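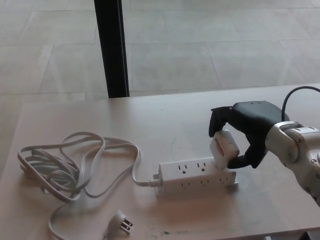
電源タップの置き場所と変換アダプタ、みんなどうしてる?

1:Halás
作業机を新しくしたので、電源まわりを一からやり直してます。白い3Pのタップを机の上に置いてるんですが、コードがとにかく余る!いまは左側にぐるっと丸めて置いてあるだけで、見た目も悪いし、物を広げるたびに引っかかるし……。床はタイルなので下に降ろすのもちょっと冷たそうというか、足で蹴りそうで迷ってます。
天面と前面の両方に差し口があるタイプなので、壁際にぴったり寄せると前面はいいけど上が使いにくい、みたいなことにもなりそうで。みなさんどうやって置いてますか?

2:Ganine
机の上派です。床に置くとホコリがすごい。12月の大掃除で床置きのタップをひっくり返したら、綿みたいなのがびっしりで引きました。それ以来ずっと机の上。
コードは8の字にまとめて、面ファスナーでゆるく留めてます。きつく縛るのはやめたほうがいいですよ。

3:Akero
うちは天板の裏に固定。100均のカゴを裏に付けて、タップもコードも全部そこに放り込んでます。机の上はすっきりするし、掃除も楽。

4:Ganine
>>3
カゴに全部入れるのは個人的に反対かなあ。余ったコードを束ねたまま狭いところに詰めて、そこに電気食うものつないだら熱がこもりません?

5:Akero
>>4
つないでるのはスタンドと充電器くらいなんで、そこまで心配してないです。カゴも網だし。ドライヤーとかはさすがに壁から直接取ってます。

6:Halás
お二人ともありがとうございます!天板裏は考えてなかった。ただ、うちは差したり抜いたりが多いんですよね。白い小さい変換アダプタ(赤いラベルが付いてるやつ)を使うことが多くて、裏だと手探りになりそうです。
あと聞きたかったんですが、アダプタってタップのどこに差すのがいいんでしょう。上の列の右端あたりにしようかなと思ってるんですが。

7:Zotirgate
上の列の端、いいと思いますよ。前面に差すと手前に出っ張って、手とかノートとかがしょっちゅう当たるんです。私はそれで一度アダプタをぐらぐらにしました(泣)
真ん中に差すと隣がふさがることもあるので、大きめのものほど端に寄せてます。

8:Ganine
私は逆で、よく抜き差しするものは前面がいいです。上から押し込むと本体ごと動きませんか?前面のほうが片手でタップを押さえやすい気がします。

9:Zotirgate
>>8
いや前面こそ、押したら奥に逃げるでしょう。上からなら机が受けてくれるから動かないですよ。

10:Ganine
>>9
差すときはそうかも。でも抜くとき持ち上がるじゃないですか。軽いタップだと本体ごとついてきますよ。

11:Akero
どっちも裏に両面テープ貼れば解決では。

12:Halás
>>11
天板が明るい色の木なので、跡が残りそうで怖いんです……すでに細かい擦り傷とか黒っぽい点々が手前のほうにあるので、いまさらかもしれませんが(笑)

13:Zotirgate
木の天板に両面テープはやめといたほうがいいです。前の机で剥がしたら表面ごと持っていかれました。滑り止めシートを小さく切って敷くだけでけっこう違います。200円もしなかったはず。

14:Halás
滑り止めシート!それなら気軽に試せますね。家に食器棚用の余りがあった気がする。

15:Ganine
あと、最初に書いてたコードの余りですけど、長さはどのくらい必要なんでしょう。私は壁から机まで実際にひもを這わせて測ってから、短いのに買い替えました。まとめ方に悩む時間がもったいなかった。

16:Akero
>>15
でも短いと模様替えのときに困るんですよ。長いのを買っておいて、余りは机の脚に沿わせるのがいちばん融通きくと思う。

17:Ganine
>>16
模様替え、そんなにします?

18:Akero
します。年に何回も。

19:Halás
うちもたまに机を動かすので、長いまま使うことにします。奥に黒い縦の柱みたいなのがあるので、そこにコードを沿わせられないか見てみます。
それからプラグ側の話なんですが、抜いたプラグを机の上に転がしておくの、よくないですよね?金属のところがむき出しのままで。

20:Zotirgate
抜いてあれば危なくはないけど、刃が曲がったりホコリがついたりするのは嫌ですね。私はキャップをかぶせてます。しまうときだけですが。

21:Ganine
キャップはすぐなくすので、私は付けてないです。差す前に乾いた布でさっと拭くだけ。

22:Halás
なるほど、拭くだけなら続けられそうです。
とりあえず、タップは机の上のまま、滑り止めを敷いて、アダプタは上の列の右端でやってみます。Ganineさん、前面派なのにすみません!

23:Ganine
いえいえ(笑)使いにくかったら前面も試してみてください。

24:Akero
天板裏もいつでもお待ちしてます。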